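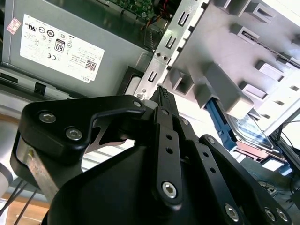 Akua Addo has given a long interview to Odora magazine, and I have now read it two times, the second time with a cup of tea. She is 33, she has just finished the last season of Clenow, and she seems to be in a mood to talk. Before the interview starts there is a box with all her partnerships and credits, and it is printed as closely as the label on a computer power supply, the kind where the CE mark, the "80" badge and a small square QR code all have to share the space with the word DELL. I read that box too. I love to know who did the hair.

The part everybody is quoting is about Selorm Mahama, who played her husband in Clenow for six years. The journalist asked if they are still friends, and she answered: "We are friendly. I don't have his new number, but I would be happy if he called." I had to put down my tea! For years these two did every talk show together, with the matching jackets and the private jokes, and I believed all of it. My sister always told me it was only for the promotion. I did not want to listen to her.

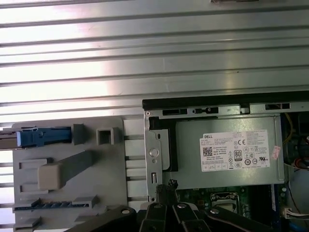

The open desktop computer, with the blue latch on the left side.

I don't think she is being cruel. If I think of my own colleagues from my first job in this country, I ate lunch with them every day, and today I could not tell you in which city they live. It is normal. It only feels different because we watched their wedding on television and some of us (me) cried.

She is more open about money, which I respect. She says that for the first season she was paid so little that she kept working the weekend shift in a shoe store, and that a customer once asked her to sign the box and then returned the boots. Later came the perfume with Prendel. She admits she has 400 bottles of it in her garage — her contract gave them to her as a part of the payment — and her whole family receives it for every birthday. "My uncle smells wonderful," she says. This was my favourite line in the whole interview.

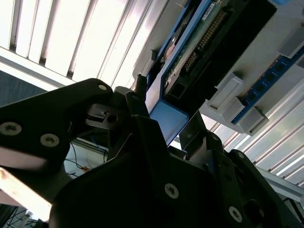
Green circuit board with gold connector pins and its light-blue bracket.

I was less happy with the section about her mornings. She gets up at five, she writes in a notebook, she drinks something with celery. I have read this morning so many times from so many actresses that I could recite it. I would prefer one who says she looks at her phone until her arm hurts.

Her next project is Frimpong, a drama about a family with a funeral home, and filming starts in March. She plays the eldest daughter and she has cut her hair very short for it. In the photos she wears a grey suit with nothing underneath and big gold earrings, and the colour is perfect on her. The comments under the interview were already at 600 when I looked, and most of them were about Selorm. He has not said anything yet, but he did post a picture of his dog.

Posted 2022-09-29 in Interviews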